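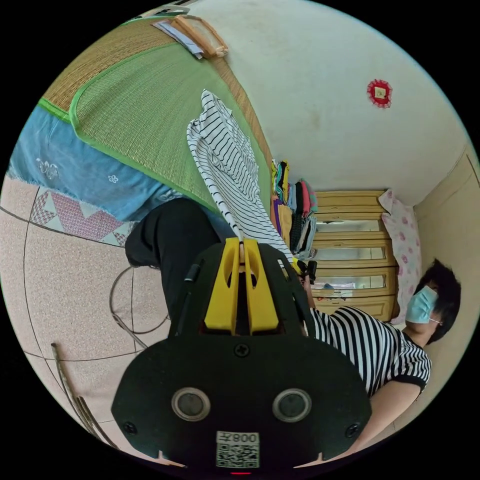

Striped garment on the green mat, patchwork cloth below.

Folding on the Bed: Questions We Keep Getting

Why fold on a bed when tables exist?
Tables are covered in mail. A bed is wide, and you can't go to sleep until you finish, so it nags you for free.

Do I need the Skalluvum folding board?
It costs 11 dollars and makes every shirt look like it came from the same dull store. We own two. One is under the printer.

What goes in the wardrobe and what stays in the pile?
Hang whatever creases if you look at it wrong. Sweaters get folded, or they grow shoulders.

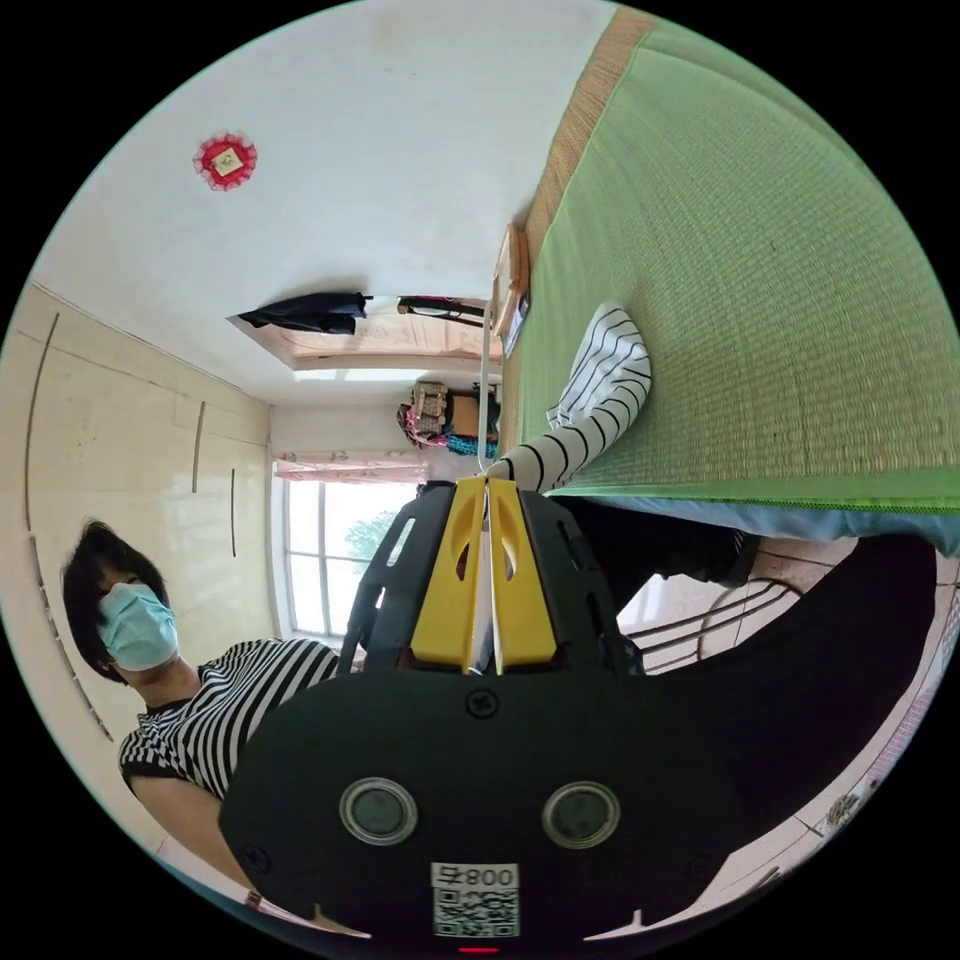 Tiina Hakala writes that we have this backward: she hangs nothing but coats, folds all the rest, and irons on the morning she needs it. She has done it this way since April and would like it noted that her closet rod has stopped sagging.

How high can a pile get?
Five sweaters. At six it leans, and you'll pull from the bottom anyway. 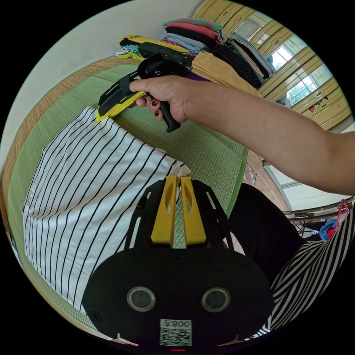
Should I button a shirt before folding it?
Top button and one in the middle. Doing all of them is a hobby.

My pile slid over in the night. Now what?
Thick knits on the bottom, thin stuff on top. Start again, sorry.

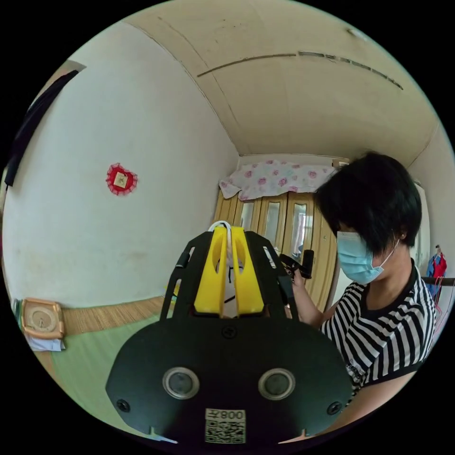 The bedroom, with its off-white walls.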